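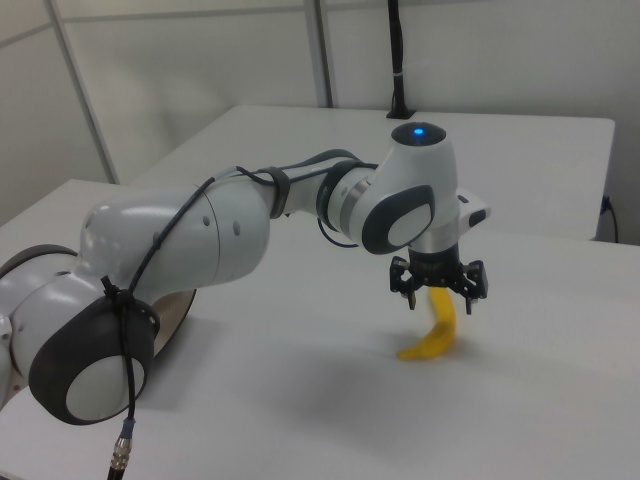

Lighting for bench work was measured in the Bidcombe teaching room, which was built in 1983 and still has its original ceiling layout. The question was how much of the glare students report comes from the fittings and how much from the finishes below them. The tabletop is white, and the overhead light also shows as a reflection on glossy white surfaces above it. Readings were taken at table height with the blinds closed.

With all fittings on, the mean reading was 652 lux. With the row nearest the window off, it fell to 162 lux at the far end, too low for reading small print. A matte gray mat from Drilano was then laid over the work area. Readings at table height did not change — the meter faces up — but 4 students rated glare lower with the mat in place.

The rating scale was coarse and the group small. Daylight was left out and will be measured in April, with the blinds open and the mat both on and off.

Posted February 2024 by K. Tran, Flukbridge
Home | Projects | Reports | Contact
This site uses cookies. Accept | Settings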